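Re: [kitchen-swap] Plastic cups, keep or toss?
From: Matěj Gajdoš
Dec 12, 2020

Hi all, jumping in on the cup thread with my own contribution to the problem:

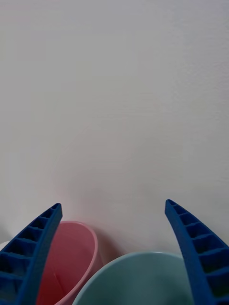 The pink one, up against the white wall.

Lukáč wrote:
> We are down to one shelf for cups and I have to pick. The glass ones
> look nicer but the kids drop everything. The plastic ones never break
> but they hold on to smells and they get that cloudy look after a year
> or so in the dishwasher. Does anybody still use plastic every day, or
> is it all just camping stuff by now? Also, where do you keep them? Mine
> fall out whenever I open the door.

Every day, yes! I went through this same thing when we moved into the smaller apartment and I had exactly one shelf to work with (the other one got eaten by the flour and the rice). I kept the plastic ones and gave most of the glasses to my sister, who has a real cabinet with doors that close all the way.

On the cloudy look, I quit putting mine in the dishwasher. I wash them in the sink with the regular stuff and let them dry upside down on a towel. If yours are already cloudy, try soaking them in warm water with a good splash of white vinegar for 10 minutes before you give up on them. It worked on most of mine, though I had one old green one that stayed foggy no matter what and ended up holding pencils.

Smells are mostly tomato juice and garlic in my house. Baking soda paste, leave it overnight, rinse. I would not bother with the fancy cleaners. I bought a bottle of the Findar one last year and all it did was make the cups smell like Findar.

As for where they live, I stopped stacking them. I know, everybody stacks! But stacked cups are what come flying out at you when you open the door, and if there is a drop of water left in one they stick together and you stand there twisting at them with wet hands. Mine stay out in the open now, standing right side up next to the other containers, where I can grab one without looking. It takes more room, sure. I got rid of 2 mixing bowls to make up for it and I have missed one of them (the small one, for eggs).

If you really have to go with the shelf, put a tray under them, something with a lip on it. I used the lid from a big storage box for months and it was fine, ugly but fine.

Does anyone have an opinion on those Fultitz cups with the rubber ring on the bottom? My neighbor swears they don't tip over, but hers are all for juice and I would want them for hot tea too, and the label doesn't say a word about heat. I'll be at the swap on the 31st and can bring a few spare cups if Lukáč wants to try plastic for a while before deciding.

Matěj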